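Workshop tips: working beside an automated line

Notes for bench staff at Marnberg, revised July 2025. They apply to the assembly room, where the Jakent feeder now loads the small housings that used to be loaded by hand.

1. Changeover. The feeder handles one housing size at a time. Run all of one size before changing, and enter the batch on the Sinance screen first. The February batch of 1,768 housings needed 4 changeovers, and each took 15 minutes.

2. Job split. Loading has gone. Inspection, cable dressing and rework have not, and they now fill most of a shift. Swap stations at the mid-morning break. Rework is hard on the wrists – two hours is the limit. 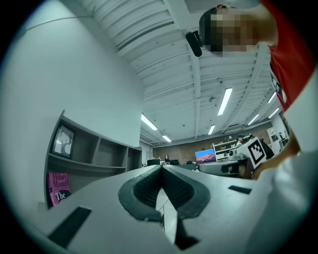 3. Stoppages. Press pause before reaching into the feeder, even for a single part. Clear the track from the outlet end. If the same fault returns within the hour, call Eustaquio Camacho and leave the covers on.

4. Bench surfaces. Staff who moved from loading to inspection have kept their old benches, and the layout has not always caught up.

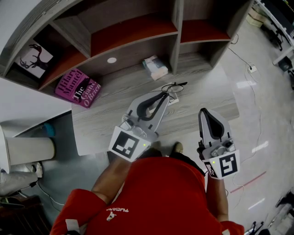

A bench used with both hands full should be cleared to arm's length before work starts. Move papers to the back, against the shelving. A black cable left in a loose coil in the middle of a pale grey desk is easy to see and just as easy to drag off with a sleeve, so hang it up or put it in a cubby. Books go on the shelf, flat or upright. Wipe down with a damp cloth at the end of the shift. Solvent dulls the finish.

5. Floor leads. Route them along the wall and tape every 70 cm. Power strips stay clear of chair castors.
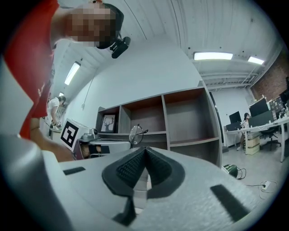 6. Training. Everyone on the rota learns pause, clear and restart. Programming is optional – ask Rajeshwari Thevar for a place on the Xu course. Hours spent on it are booked as normal time.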